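Home Posts Shop Notes About Contact

Our cable rules, finally written down
July - by Aiguo Dong

I promised a few of you that I'd post the cable rules we use on the humanoid hand setup, and then I put it off for ages because they lived on a sheet taped inside a cabinet door and half of it was in my handwriting. Ximeng Qian typed them up last week (thank you, Ximeng!) so now I have no excuse.

The first one is the one people argue with. Every cable that runs to a motor gets clipped to something that doesn't move, and you leave a loop. A real loop, big enough that the arm can go to the far end of its travel without pulling on the connector. Our minimum is 200 mm of slack at each moving joint. When I started at Ganbridge I thought loops looked sloppy and I pulled everything tight as a guitar string, and I went through 3 connectors before I quit doing that.

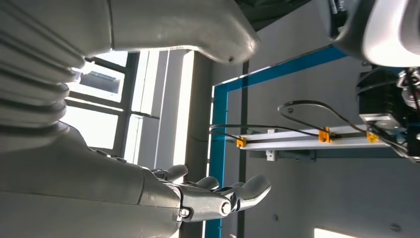

Second, clips are a bright color. We buy orange. Black clips on black cable are fine until you have to check them at the end of a shift, and then you miss one - I have missed one. The check itself is boring: run a finger along the cable, tug each clip, sign the sheet. We've signed it 164 times so far and found plenty of half-open clips, mostly on the Vaklow bench where the rail gets bumped.

Third, no hands near the fingers while the drives are powered. I don't care how slow it's moving. Power off, wait for the light, then reach in. Kong's manual gives you a "reduced speed" option for setup work and I know some shops lean on it, but we decided that a rule with an exception is harder to teach to new people.

Ximeng wants to add a fourth one about labeling both ends of every cable. I'm for it, though I'd like somebody else to print the labels, please. We can argue about the label format later (she likes numbers, I like words).

If your shop does the slack differently, tell me in the comments, I'd love to compare.

Recent posts
Swapping the Prikier gripper pads
What I keep in my bench drawer
308 hours on one set of bearings
Why I stopped using zip ties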